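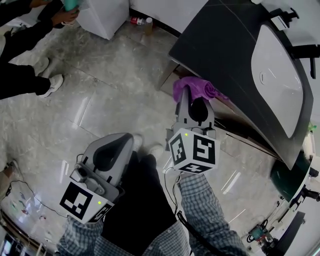 A purple towel at the black vanity counter, with its white rectangular basin and black faucet.

Rolley opens its bathroom tidying workshop in Sulerville

SULERVILLE, 10/28/20 - Hi, I'm Vicente Tapia, and I run Rolley, a small home-tidying outfit here in Sulerville. I'm so happy to tell you our bathroom workshop is open for sign-ups!

I started planning this in September, after my neighbor Kim asked me how I keep a vanity counter clear with a whole family using it (she has three teenagers, so you can imagine). I wrote her a page of notes, then another, and pretty soon I had a class.

We start with the towels. They pile up on the counter edge, they slide behind the faucet, they end up on the floor with the shampoo. I'll show you how I clear the counter first, wipe around the basin, and only then decide what gets to go back. After that we do the floor - bottles, cords, all the little stuff that collects next to the cabinet - and we finish with folding. I have strong feelings about folding!

The workshop runs 2 hours and there's room for 18 people. It costs $239 for the full course, and that covers four sessions plus a copy of my Varier checklist, the one I use in my own house every night. Bring a towel from home, any size, and wear shoes you don't mind kneeling in.

We're at 1833 Rolley Lane, up the side steps, and there's parking behind the building. To save a place, stop by the front desk or send a note to the same address with your name and a phone number. Reporters are welcome to sit in on the first session, just let me know beforehand so I can put out a chair.

Press contact: Vicente Tapia, Rolley, Sulerville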